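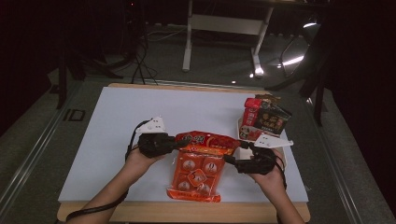
Sanora Adetlow Sleeping Pad: A Season on the Floor

Posted Tuesday, April 2, 2019

I should start by admitting that I slept on a slab of closed-cell foam for most of my adult life and was unbearable about it. Foam can't pop. Foam doesn't need inflating. Foam also turns your hip into a load-bearing structure, and after a November night at Halliday Lake when I woke up every time I changed sides, I went home and spent far too much money on the Sanora Adetlow.

I've had it out for almost 40 nights now, some in a tent, a good number in lean-tos, and one on the kitchen floor when the in-laws had our bed. The kitchen was the flattest site by a long way, though the refrigerator hummed.

Weight and size

Sanora says 536 grams for the regular. Mine came out a hair heavier on my postal scale with the stuff sack, and I don't hold that against them because everybody weighs their gear without the stuff sack. It rolls up a bit fatter than a water bottle. The sack is cut with some mercy, so you can get the pad back into it with cold hands and a poor attitude. My old tent could learn from this.

It's the mummy shape, tapering toward the feet. If you sleep like a plank you'll be fine. I sleep like somebody falling down stairs, and my feet go over the side a couple of times a night. There's a rectangular version that weighs more, and if I were buying again I'd probably carry the difference.

Blowing it up

You get 2 valves, one for in and one for out, side by side at the head end. The inflation valve has a little one-way flap so the air stays put while you catch your breath. It works. The dump valve next to it is the same size and the same shade of gray, with the word OUT molded into the cap in letters you can read perfectly well in daylight. I have blown heartily into the wrong one by headlamp more than once. I have since put a dab of my daughter's nail polish on the right one, and I'd like Sanora to consider doing this at the factory.

A pump sack is included. It's a big limp bag that you wave around to catch air and then roll down, and you will look ridiculous, but it takes three bags and you're done. Use it in winter even if you have strong opinions about your lungs. Breath is damp, and damp inside a pad on a cold night is a thing I'd like to keep to a minimum.

Is it warm?

Yes, up to a point. Our coldest night with it was up on the Vistance ridge, camped at 1,797 feet according to the sign, which sounds like nothing until you've stood there in the wind trying to light a stove. The thermometer on my pack said eight degrees when I turned in and I didn't look again. I had the Adetlow on top of my old foam, and I was warm underneath from start to finish. My nose was another matter.

Without the foam I'd stop somewhere in the low twenties. I tried it alone once at about that temperature and there was a cool stripe along my back between the baffles. I slept, but I knew it was there. Your own thermostat may be set differently. Marietjie Shabalala, my usual tentmate, borrowed it the next night, same temperature and same bag, and complained of being too hot. She also eats ice cream in January.

Comfort, and the noise

The baffles run lengthwise, with slightly taller ones along the edges, so you lie in a shallow trough. It's good. My hip doesn't touch the ground unless I let it get soft, and I like it a little soft. Pump it rock hard and you'll spend the night on a log.

Now the noise. For the first week this pad sounded like a person going through a bag of chips in a movie theater. Every roll, every reach for the water bottle. It has settled down since then, or I've gone a little deafer, and Marietjie says it no longer wakes her, though she says it in a certain tone. If you share a tent with a light sleeper, unroll it at home and spend some time flopping around on it before the trip.

The fabric is slick too. On any kind of slope the bag slides, you follow, and by morning you're a heap at the foot of the tent. I ran some dots of seam sealer across the underside and that slowed things down. It should have come with something grippier on the bottom at this price.

Does it hold air?

Mine does. It's a shade softer at dawn on cold nights, as you'd expect of cold air, and a puff or two before bed sorts it out. I've had one puncture, a tiny one near the foot, which I'm blaming on spruce twigs I was too lazy to sweep away. The patch kit has two stick-on patches and an alcohol wipe. Finding the hole took most of an hour in the bathtub. Sticking the patch on took a minute and it's still holding.

I'd carry a few inches of repair tape as well. The patches that come with it are small, and I don't trust myself around spruce.

Would I buy it?

I would, in the rectangular shape, and on sale, which seems to happen at the end of winter just after you've paid full price. It's the best night's sleep I've had outdoors and comfortably the loudest. The foam still comes along from November on, strapped to the outside of the pack, and makes a very decent seat for breakfast.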